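4.2 Shelf-to-Basket Transfer

The shelf task is easy to state. Fruit sits in the compartments of a white open shelving unit, and the robot has to move all of it into a basket without dropping the fruit or the basket. A child can do this while complaining about something else. Our policy, Nelari, can do it while standing up, and most of this section concerns the price of that extra clause.

Each episode starts with the fruit placed according to a layout drawn by the Mrema scheduler, which has no taste and no sense of mercy. One hand does the picking. The basket starts on the floor in some layouts and in the other hand in others, and the policy isn't told which. Picking is driven by the head camera alone (Figure 2), with hand targets expressed relative to the front edge of the nearest shelf board. 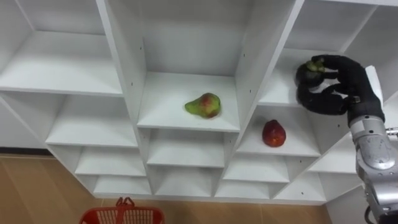
The choice of reference matters more than we expected. Early versions predicted hand targets in the torso frame, and every small sway of the torso was faithfully copied into the approach. The fingers would then arrive at a divider with great confidence. Anchoring to the board edge removed most of these contacts, although it makes the policy a little too fond of edges, and it will sometimes hesitate over a fruit placed far back in a compartment when the identical fruit near the front gives it no trouble at all.

We collected 137 demonstrations on the Heltis platform. Ketsara Chareonsuk and Keyvan Naseri shared the operating, and their styles are visible in the data: one reaches high and comes down, the other goes straight in. We had planned to filter for a single style. The policy trained on both did better, so the plan was quietly retired, along with two paragraphs justifying it.

Carrying the basket is treated as a whole-body problem. The controller receives the basket hand as a moving constraint and is free to shift the hips and feet to satisfy it, within limits on step length. An extended arm with a basket on the end changes the balance of the robot, and the change grows as fruit is added. 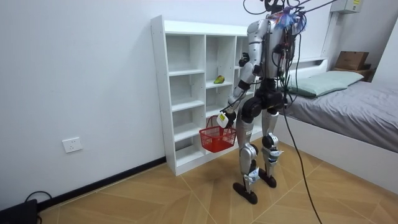 Lanby, our baseline, locks the legs during any arm motion and steps only between picks. It is a sensible design and it loses politely. When the next fruit is slightly out of reach, Lanby retracts, steps, extends again and often finds that the fruit is now slightly out of reach in another direction. Nelari leans and steps together, and looks worse doing so.

Placement is where the two hands have to agree. Nelari brings them together in front of the body and tilts the basket toward the fruit hand, keeping both in view of the head camera until release. The release itself is triggered by the estimated position of the fruit relative to the rim. We tried triggering on height alone. The floor received a good deal of fruit that week.

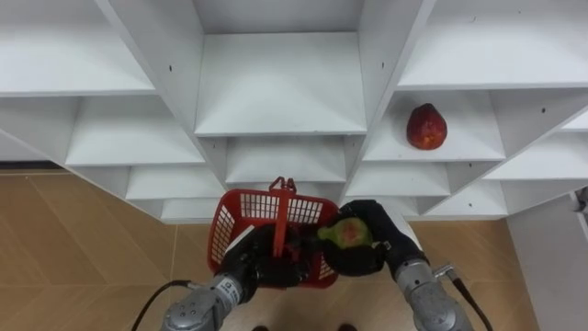
4.3 Stopping Conditions and Exclusions

An episode ends when the policy declares the shelf clear, when the operator intervenes, or after 600 seconds, whichever comes first. Declaring the shelf clear while fruit remains counts as a failure, however serene the declaration. We excluded 8 evaluation episodes in which the side camera stopped recording; the list was fixed by Prapai Rungrueang before any outcomes were tallied.

Side-camera footage is used for scoring and never reaches the policy. This rules out one flattering explanation for our results and leaves the usual others.

Figure 2. Shelf-to-basket transfer from the head camera and the fixed side camera. Panels are not in time order.
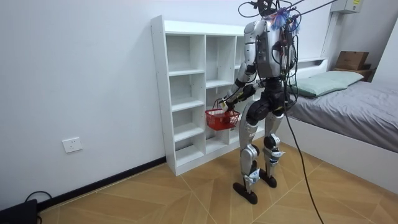
Why doesn't the robot put the basket down while it picks?

Holding the basket lets it bring the rim to the fruit, which shortens the carry and keeps the release in view of the head camera. With the basket on the floor, the robot has to bend for every fruit, and bending was our most common cause of operator intervention.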